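Home | News | Missions | Tickets | Contact

2021-01-15
Posted by the web desk, Pusham High Commission

Ticket: visit booking form for the Clalik trade delegation

Reported
Guests from Clalik couldn't confirm their places for the August talks on fishing rights. The form took their names, then sent them back to the start. Our colleagues at the Okafor consulate saw it too, so it wasn't just us - very useful to know!

Step 1 - Country list
Checked the list of countries first. Clalik was in there under its old spelling, so I put that right (and found three other old spellings while I was at it, all now fixed). The form still looped, but what a good tidy-up. 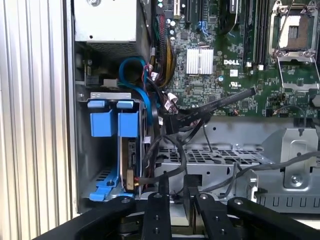
Step 2 - Guest limit
Now this was the exciting bit! The form allows eight guests per mission, and the Clalik party is 67 with the trade groups and the choir. Raised the limit to 1000 for joint visits and tried again with a test name. Straight through to the thank-you page, first go!

Step 3 - Letters of welcome
The letters still carry the Stanunley crest from the last summit. I've asked protocol for the new artwork and will swap it in as soon as it arrives.

Status
Form working, letters open. Okafor have offered to test the French version as well, which is really kind of them - please add anything odd you spot to this ticket.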